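Mtshali adds matte work surface to Sillow range

Skirumstead, February — Mtshali, the Derkham maker of worktops and desk surfaces, has extended its Sillow range with a matte finish in a pale mauve-pink. The surface is offered for craft tables, studio desks and utility rooms, and goes on sale through the company's Skirumstead showroom this month.

The finish is the first pink in the range. It was developed over 17 months in response to requests from schools and small workshops, which had asked for a colour lighter than the existing slate and less prone to glare than the gloss white. Sheets are supplied in three thicknesses and can be cut to order. Edges are sealed before dispatch.

"Most of the work went into the texture," said Elmarie Pretorius, head of surfaces at Mtshali. "A fully smooth matte sheet marks easily. We settled on a very slight grain, which you notice more with the hand than with the eye."
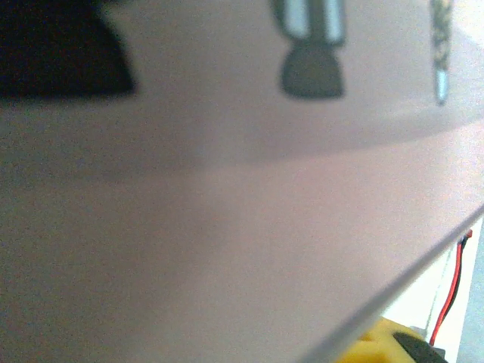 The mauve-pink matte finish from the Sillow range, with light and shadow across the surface.

The colour shifts with the lighting. Under direct light it reads as a pale lilac-beige, and in shade as a dustier pink. Mtshali advises customers to view a sample in the room where the sheet will be fitted, both in the morning and after dark, before placing an order.

The company assessed 71 trial sheets at its Derkham site before fixing the final shade. Fatima Radebe, who led the trials, said the limits on colour variation between batches were tighter than for any earlier Sillow finish. Sheets for a single room should still be ordered together.

Cleaning is with a damp cloth and mild soap. Scouring pads and solvent cleaners are not recommended — they polish the matte layer and leave shiny patches that cannot be removed.

Samples are free of charge and are sent out within three working days. Trade customers ordering 20 sheets or more should contact Danish Farooqui in the Derkham sales office for delivery terms.

Press enquiries: Shireen Masilela, Mtshali, Derkham.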